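3.2. El cajón de las pilas como unidad de análisis

La literatura sobre residuos domésticos suele tratar la pila agotada como un objeto con destino: se gasta, se retira, se deposita en el contenedor. Nuestros hogares no habían leído esa literatura. De las 146 viviendas visitadas en Marnbridge y Ustik, la inmensa mayoría conservaba pilas en un estado que los propios residentes describían con la fórmula «igual todavía sirve», y que aquí llamaremos, a falta de un término más digno, latencia.

La latencia tiene su geografía. En Marnbridge las pilas latentes viven en la cocina, junto a gomas elásticas y llaves de cerraduras que ya no existen. En Ustik prefieren el recibidor. El cuestionario preveía para esta pregunta la respuesta «en un recipiente específico», redactada con un optimismo que hoy nos conmueve. El lector encontrará en el anexo B la lista completa de lugares, entre ellos un joyero y una tetera.

Conviene separar dos operaciones que los encuestados confunden con frecuencia: comprobar una pila y cambiarla de sitio. La segunda es, con mucho, la más practicada. Ante un mando a distancia que no responde, el procedimiento habitual consiste en abrir la tapa, girar las pilas con el pulgar y volver a cerrar. Si el fallo persiste, se intercambian las posiciones. Solo entonces se acude al cajón, donde se eligen dos unidades por su aspecto. La orientación se resuelve consultando los signos del compartimento — cuando se ven — o por tanteo. 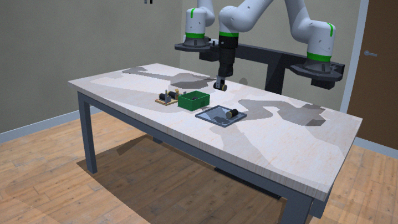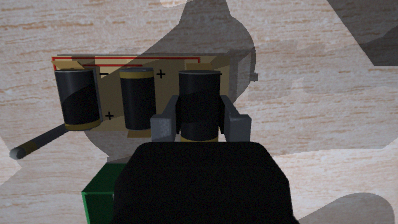 Figura 2. Imágenes generadas por ordenador. Arriba, mesa de tablero claro veteado; abajo, soporte para pilas con los signos de polaridad impresos en negro.

El tanteo merece más atención de la que ha recibido. En las entrevistas, quienes declaraban fijarse siempre en los signos admitían poco después haber montado alguna linterna al revés, por lo general de noche y con prisa. El muelle, citado a menudo como guía («lo plano va al muelle»), compite con otras reglas caseras menos fiables. Una residente de Ustik sostenía que la marca debe leerse de izquierda a derecha. No hemos podido localizar el origen de esta norma, aunque la encontramos también en Ñahui, durante el estudio piloto de abril, defendida con idéntica firmeza.

Para estimar el volumen de la latencia pedimos a los hogares que vaciaran el cajón en presencia del equipo. Obtuvimos alrededor de 200 pilas cilíndricas en la submuestra de Javinstead, formada por 30 viviendas. La cifra debe tomarse con cautela: varios participantes aparecieron más tarde con otra bolsa, y uno pidió que le devolviéramos las suyas antes de terminar el recuento, porque las necesitaba para el reloj.

Medida la tensión de las unidades recogidas, el veredicto popular no salía del todo malparado. Una parte de las pilas latentes conservaba carga suficiente para aparatos de bajo consumo, lo que complica la tentación de atribuir el cajón a la simple desidia. El problema es que sus dueños no sabían cuáles eran. Las buenas y las agotadas se guardaban juntas, y cada consulta al cajón reiniciaba el sorteo. Preguntados por la posibilidad de marcar las gastadas con un rotulador, casi todos la juzgaron excelente. El rotulador, según comprobamos, estaba en el mismo cajón y tampoco funcionaba.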